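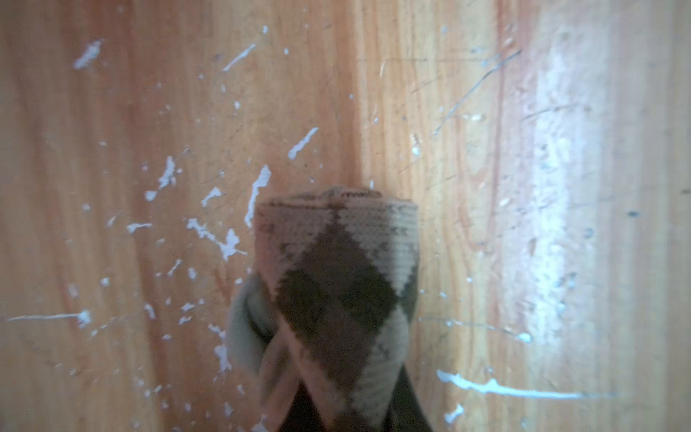
Efa Jenkins
Program Manager, Starkby School Safety Program

22 shares

Progress report to the Henríquez Fund, submitted May 8, 2024

The grant period covered by this report began with the reopening of Jedley Primary School after the winter closure. Work in the first weeks was limited to the two schools that had already signed the information-sharing agreement with the police department. The remaining schools in the Starkby district joined once the district's legal office had approved the wording on student records, and all of them are now taking part.

The main activity has been the review of how each school controls entry at the start and end of the day. Reviews are led by Timo Thiele, who served as a police liaison officer before joining the program, and each one results in a written plan agreed with the principal. The plans deal with gate supervision, visitor sign-in, and the handover of younger children to parents and guardians. At Jedley, the side gate on Lulham Road is now locked during lessons and staffed at dismissal. Parents objected to this at first, as it lengthened the walk for families coming from the bus stop, and the principal agreed to open the gate 15 minutes earlier in the afternoon.
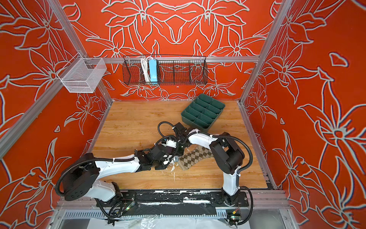 Response training has moved more slowly than the schedule in the original proposal. Staff sessions were completed at every primary school, but two of the secondary schools asked for a later date on account of state testing. Xiaoqing Cai, who coordinates training, has rescheduled both for June. Each session lasts 90 minutes and covers lockdown procedure, communication with dispatchers, and the account schools must keep of where students are during an emergency. We have kept to the Fund's condition that no drill use simulated gunfire or actors playing an attacker. Several teachers asked for this condition to be set out in writing to parents, and a letter has been sent.

The counseling part of the grant supports students and staff affected by the stabbing outside Lulham Secondary School last year. Devendra Lodhi and a part-time colleague have seen students individually and in small groups. Demand was higher than planned in the weeks before the trial opened, when local reporting brought renewed attention to the case. We moved funds from the travel line to pay for additional hours, with the approval of the Fund's grants officer. The travel line will be underspent at the close of the period, and we do not expect to need the balance.

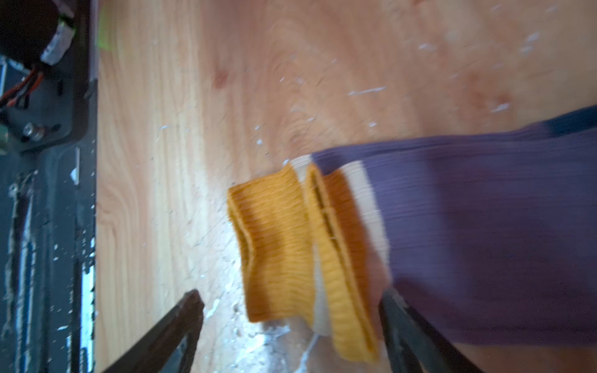

Rolled sock in purple, cream, and mustard orange.

A confidential reporting line opened to students and parents at the end of the first quarter. Information cards were distributed to 1844 households in English, Spanish, and Chinese. Most messages so far have concerned bullying and disputes between students, and these are passed to the school concerned on the same day. A smaller number have gone to the police. Zhenhua Cao reviews every message with the duty officer, and the written procedure has been amended so that a second person is available when she is on leave.

One matter requires a decision from the Fund. The police department has proposed taking over the reporting line at the end of the grant. The schools would prefer that it stay with the program, on the grounds that students may be less willing to contact the police directly. We request guidance before the June meeting so that the staffing budget for the second year can be prepared. The financial statement and the signed school plans are attached separately.

Comments (15)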